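Replacing one metal gear with plastic in a small feeder drive – good idea or not?

Posted in Workshop and Repair, Havenport Community Help

Pejman Heydari
I have an old Trirkness seed feeder with a two-stage spur gear reduction. One of the steel gears in the first stage lost a tooth in August. The maker no longer stocks it. A local shop can cut the same gear in steel, but a plastic one in acetal costs far less and would arrive sooner. The feeder runs 6 hours a day in an unheated shed. The motor is small and the shaft after the first stage does not turn fast. The old gears ran in grease and were loud even when new.

Will a plastic gear hold up next to steel, or am I going to be doing this again next spring? Also, does it matter which of the two mating gears is the plastic one?

Gitau Kariuki
It will usually work if the load is modest. Plastic against steel is a common pairing and is often quieter than steel against steel. The limit is tooth strength and heat. Steel carries heat away from the mesh and plastic does not, so when both gears are plastic the teeth warm up sooner under the same load. 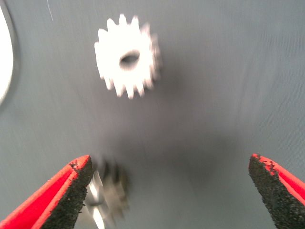
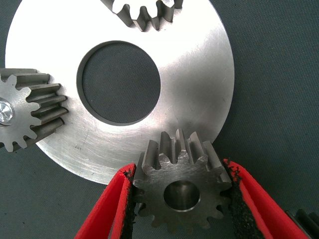 Pick the plastic part by its position in the train. The gear with more teeth sees fewer contacts per tooth in a given time, so make that one plastic and leave the pinion in steel. Tooth count also affects shape: the white gear in the first photo has short teeth and not many of them, and a plastic gear in that range should be checked for bending at the root before anything else. Face width helps here. If the housing has room, order the new gear a little wider than the pinion.

Other points to check:

Module and pressure angle. Measure the old gear across the tips and work back from the tooth count. Do not assume the standard angle on an old machine.

Backlash. Plastic grows with temperature, and nylon also takes up moisture. Acetal is better on the second point. Leave more clearance than you would for steel.

Bore. A bare plastic bore on a keyed shaft will fail at the keyway first. Use a pressed metal hub.

Grease. Check that it is rated for plastics – some additives cause cracking.

plomville_29
just get the steel one. mine has been fine for years

Pejman Heydari
Thanks. The broken gear is the larger one of the pair, so I will order it in acetal with a brass hub and keep the steel pinion. The housing has 3 mm to spare on that side and I will use part of it for a wider face.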